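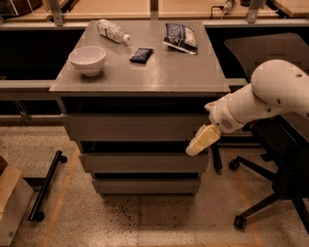

Le caisson gris, avant / après (surtout avant !)

Bonjour à toutes et à tous, et joyeux 25/12/2025 si vous passez par ici entre deux parts de bûche ! Je vous avais promis la suite de ma série sur les petits meubles à tiroirs, alors voilà, cette fois c'est le tour du caisson gris. Un meuble tout simple, dessus plat légèrement brillant, tiroirs sans poignée apparente, et qui attire le bazar comme un aimant (je crois que tous les meubles à hauteur de main ont ce défaut, le mien à la maison est pire).

Sur le dessus, il y a de quoi faire un goûter : un bol blanc, une bouteille en plastique couchée, un petit sachet foncé et un plus grand paquet de snack bleu et blanc. Rien de dramatique, mais la surface est déjà bien occupée, et c'est toujours pareil : on pose un truc, puis un deuxième, et le jour où on veut s'en servir pour écrire une liste ou étaler des papiers, il faut tout pousser.

Ma méthode pour ce genre de plateau, vous la connaissez si vous suivez la série depuis le vieux meuble Trilton. Je commence par le plus encombrant, donc le bol. Ensuite la bouteille, que je préfère debout, mais dans un tiroir bas elle ira très bien couchée. Les sachets en dernier, à plat, le grand dessous et le petit par-dessus – sinon le petit file au fond et on le retrouve en miettes trois mois plus tard.

Côté tiroirs, l'absence de poignée me plaît beaucoup à l'œil, un peu moins à l'usage. On attrape la façade par le bord et on tire, il faut juste prendre le coup ! J'ai eu un Prikar du même genre à Riihimäki, payé 20 euros d'occasion, et je pestais contre lui tous les matins. Maintenant il me manque, allez comprendre.

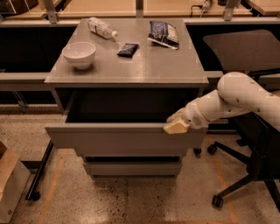 Pour le premier tiroir, je garde toujours la même règle : ce qui se mange et rien d'autre. Pas de piles, pas de stylos, pas de câbles. Le tiroir du dessous peut prendre les serviettes, les torchons, les boîtes vides, enfin tout ce qui ne craint pas d'être un peu oublié. Et si vous avez des tiroirs profonds, un petit bac Brarent calé à l'avant évite que tout glisse quand on ouvre un peu fort.

Le bol, je le laisserais bien dehors finalement, avec deux ou trois clémentines dedans pour finir décembre. Le prochain épisode sera consacré aux étagères de l'entrée, et là il y a du travail, je vous préviens !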